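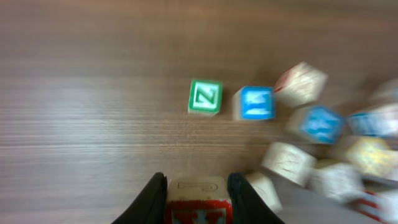
Equipment planner wanted, Urkstead (part-time, could grow)

We're a small robotics shop on the second floor in Urkstead and I've been doing the buying for two years on top of my real job, which is running the manipulation work. I'm slow at it and I forget things. Last January I ordered gripper pads for an arm we had already sold! So I finally got the okay to hire somebody who likes this stuff.

The job is planning what we buy for our tabletop cells, when we buy it, and what it will cost us to keep going afterward. Right now we have two arms that pick up and move toy alphabet blocks, and we want to be at five by next fall. That means arms, grippers, wrist cameras, tables, power, spare fingers, and a pile of little stuff that never makes it onto a quote (cables, mounts, more blocks). I have a spreadsheet. You will probably want to throw it out, and I won't be hurt.

First thing on your plate would be the gripper question. We've got offers in from Vendale and Skov and they're hard to compare — one bundles the service plan and the other charges for every visit. I'd like you to sit down with both, work out what three years really costs, and tell me which one you'd sign. After that comes the move to our Doltside space, where we have a bigger room and no furniture.
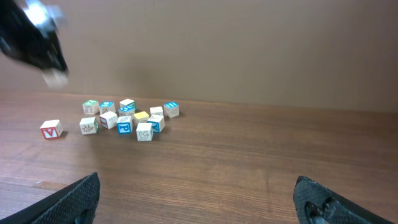

You don't need to be an engineer. You do need to be okay asking an engineer "do you need that or do you just want it" and waiting for the answer. I'd love it if you've bought lab or shop equipment before, at any scale, and if you've dealt with lead times that slip. Knowing your way around a lease versus a purchase would help a lot too. If you've only ever planned budgets for a school or a kitchen, write to me anyway, I think plenty of it carries over.

Hours are roughly 100 a month, mostly mornings, and you can do a good part of it from home once you know the gear. We'd want you in the room for deliveries and for our planning meeting at 10 a.m.

To apply, send a resume and a short note about something you bought for work that was a mistake, and what you did next. Skip the cover letter. Email goes to the jobs address on our contact page, with "planner" in the subject line. I read them all myself, usually after lunch.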